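Controls and Interfaces, Handout 4: The Board
Viravier Workshop Course, second part. Notes dated 2/17/19

Bring these notes to the bench session. The copies left on the windowsill last term have faded to the point of being decorative.

1. Where we had got to

Last time we looked at the front panel of the Dudmont washing machine, a product with 3 controls and a manual of the length usually given to the fall of empires. We agreed that a control has three jobs. It should show what it is, it should show what state it is in, and it should put up with being used by someone who is thinking about lunch. The Dudmont managed the first.

This week we leave household goods and turn to a task board, where the controls have been set out purely to be operated. No water gets heated and no socks are lost. You can look at a switch as a switch.

2. The board and its controls

The board is built from square modules that lock together like jigsaw pieces, with a handle at each end. For our purposes there are four families of control on it.

Push buttons. Round, with coloured caps: blue, red, green and yellow. Colour tells you which button is which and nothing at all about what it does. Please don't write in your answers that red 'means stop'. On this board red means red.

Sliders. Two of them, with a row of numerals between. Each white knob carries a small triangle pointing at the numbers, so both can be read off the same scale. This is thrifty, and I approve of it.

Toggle switches. Metal levers, two of them. The front one has 'Off' and 'On' printed beside it, the most useful five letters on the whole board.

Rotary knob. Large, with a green pointer shaped like a teardrop and numerals printed round it. A pointer this size can be read from across a bench, which cannot be said of the knob on the Venix amplifier in the cupboard. Those of you who have used the Venix will know the sound it makes at the wrong setting.

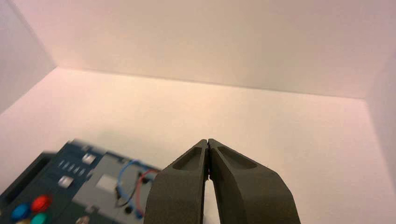
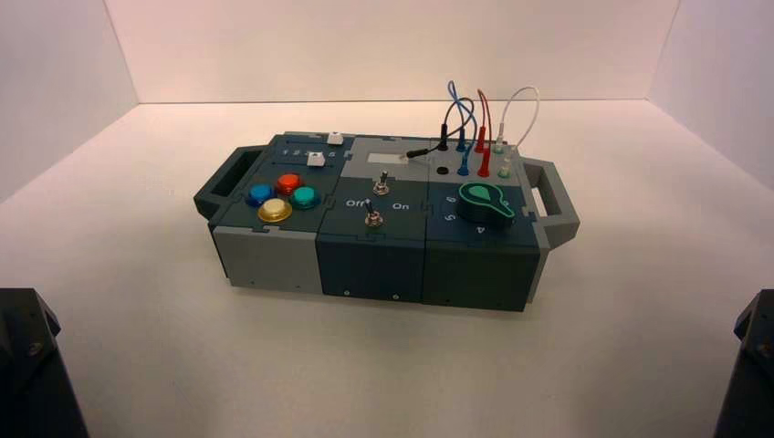
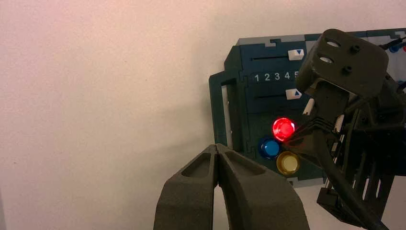
Fig. 4. The task board on its white work surface. Buttons, sliders, switches and knob are best seen in the second picture; the slider scale and its two triangles are in the third.

3. Points to take from the figure

Look at the third picture and find the red button. It is lit. A lit button gives you its state without your having to touch it, whereas a slider gives you its state by where it has been left. Both are feedback, but one of them needs a power supply. Expect this distinction to come up again.

Then look at the slider numerals. Part of the scale is hidden in that view, and you can still work out how the knobs are to be read, thanks to the triangles. Good marking survives a bad angle.

4. For the bench session

Work in pairs. Choose one family of control and write 200 words on how a newcomer would know (a) what to do with it and (b) that they had done it. Sketches are welcome. Shading is not marked.

Anyone doing the long essay has 3000 words and should compare the board with one everyday object. The Conceição ticket machine by the station is a rich subject, but take change.

Reading: the chapter on labels in the course pack, skipping the part on typefaces unless you like that sort of thing - some people do.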